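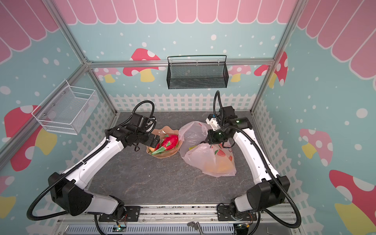
A bouquet wrapped in peach-tan paper.

What Is a Mystery Story?

A mystery is a story with a question in it. Who took the key? Why is the light on in the old mill? The question comes early, and the answer comes near the end. In between, someone tries to work it out.

That someone is the detective. A detective in a book can be a police officer, a neighbour or a kid your age. In The Gulov Key, by Noemi Benedetti, the detective is a girl called Willex who is staying with her grandfather in July. The book has 44 short chapters, and the key goes missing in chapter 2.

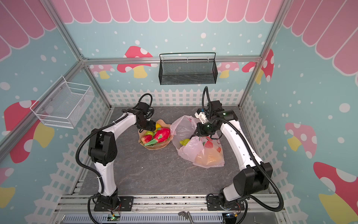 Clues are the small facts that help the detective. A muddy boot can be a clue. So can something a person says without thinking. A fair writer lets you see every clue before the answer is given, so you have a chance to solve it first.

Some clues point the wrong way. These are called red herrings. Willex spends four chapters following the baker, Mr Parisi, who has done nothing worse than colour his grey hair.

The people who might have done it are called suspects. Each one needs a motive, meaning a reason for doing it. If you like, write their names on a piece of paper and cross them off as you read.
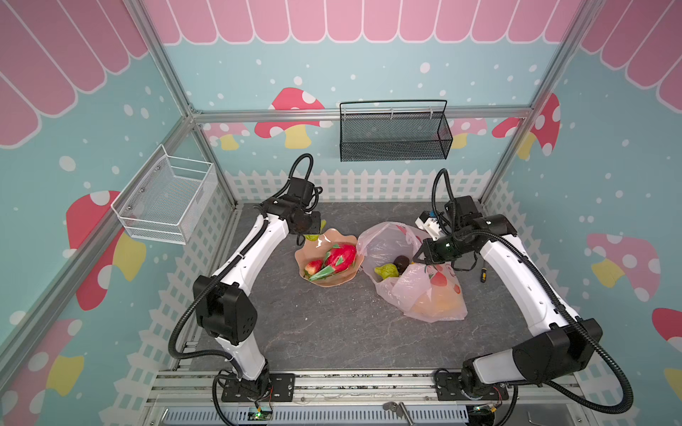
Mysteries don't have to be long. Ubaldo De Luca's The Illero Lamp is only 141 pages and has a map at the front. Look at the map again when you get to the boat shed.

Words to know
Alibi: proof that a person was somewhere else.
Witness: a person who saw or heard what happened.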